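Poltier Newsletter, 14/01/2018

Subject lines: what we learned from the winter mailing

Dear readers,

Many of you wrote to ask why some of our customers get good results from email and others see their list become smaller every month. I looked at the last mailing we prepared for Diletti, a shop that sells tableware online, and I would like to share what I found.

The list had 587 addresses. We divided it in 2 parts and sent the same letter with a different subject line. The first one said "News from Diletti." The second one asked a question: "Which plates do you use every day?" The letter with the question was opened by 146 people, and this was much more than the first one. The offer inside was the same, and the hour of sending was the same.

From this I take a simple advice. Write the subject line as you would write it to one person. Keep it short, so it can be read on a telephone. Do not put the name of your company there if it already stands in the sender field, for it takes the space of a more useful word.

It is also good to clean the list regularly. If a person did not open any letter in 12 months, send one polite message and ask if he or she wishes to stay. When there is no reply, remove the address. Our customer Etetti was afraid to do this, but after the cleaning their letters went less often to the spam folder.
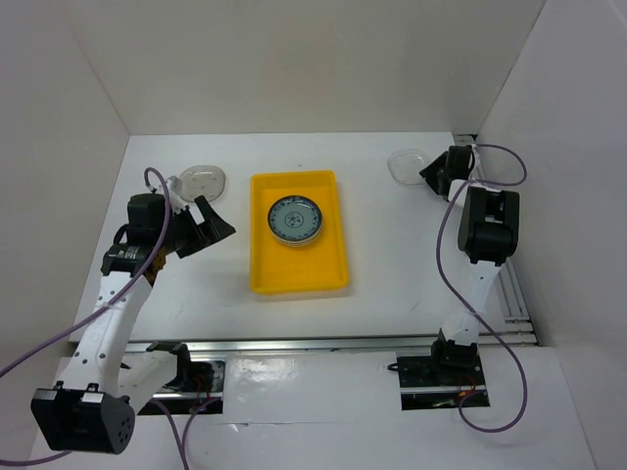 The same care is needed for the first sentence of the letter, which most mail programs show next to the subject. Too often we read there "If you cannot see this message, click here." Please replace it with a sentence that continues the thought of your subject line.

In May we will hold a small workshop on this topic, led by Mrs. Desjardins. Places can be reserved by replying to this newsletter.

With kind regards,
Ghislain Beaudoin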